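Brindlow Handling Group
Minutes of the equipment review meeting, December
Start 2:00 p.m.

Present: Pravesh Modise (chair), L. Naseri, T. Elton, R. Okafor (minutes)
Apologies: finance

1. Minutes of the previous meeting
Accepted with one correction. Item 4 should read "per pair" and not "per unit."

2. Hand-held gripper kits, trial status
Elton reported on the trial of the hand-held gripper kits. The kits are used in pairs, one in each hand, and record grasps on ordinary household objects for the Brirnetti project. The target for the trial period is 50 usable sessions per operator.

Of the recordings submitted to date, 93 percent passed the first file check. Most rejects were short files, where the operator ended the recording before the object had been released. Elton does not consider this a fault in the kit. The start and stop procedure on the instruction card will be reworded.

Naseri asked whether the tabletop sessions should use a fixed object list. Elton's preference is for mixed tables, with packets, bottles, tape and small hard parts left among each other, and no tidying between takes. Modise agreed for the trial period only. A fixed list will be needed if results are to be compared between operators.
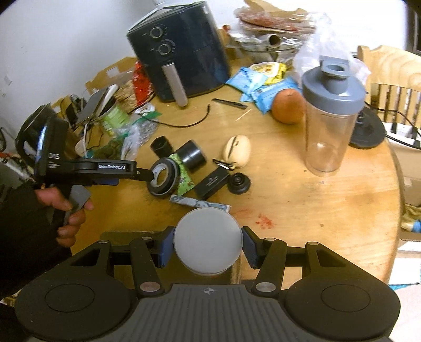
Modise asked for operator comments on handling. Two points were recorded. Trigger force is acceptable for short sessions, but operators report tiredness in the index finger toward the end of a long one. Thin flat items are slow to pick up from a hard surface and often have to be slid to the table edge first. Naseri noted that the second point applies equally to the previous kit and should not be scored against this one.

Finger pads: wear to be checked at the end of each week and logged by serial number. Spare pads are not included in the quoted price.

3. Supplier quotation
The quotation covers 5 pairs, chargers, one carrying case per pair and remote setup. Training is listed separately. Modise considers the training line unnecessary, given that operators were working unassisted after 2 sessions. Naseri to ask for it to be removed and for spare pads to be added in its place.

Warranty terms do not state whether pads and pivot pins are treated as consumables. No order will be placed until this is answered in writing.

4. Data storage
Deferred. Okafor to circulate current disk usage before the next meeting.

5. Actions
Elton: reword start and stop steps on the instruction card.
Elton: draft a fixed object list for comparison sessions.
Naseri: revised quotation and written warranty answer.
Okafor: disk usage figures; pad wear log template.

6. Any other business
Elton requested a second table for the trial room. Approved, from existing stock.

Meeting closed 2:50 p.m.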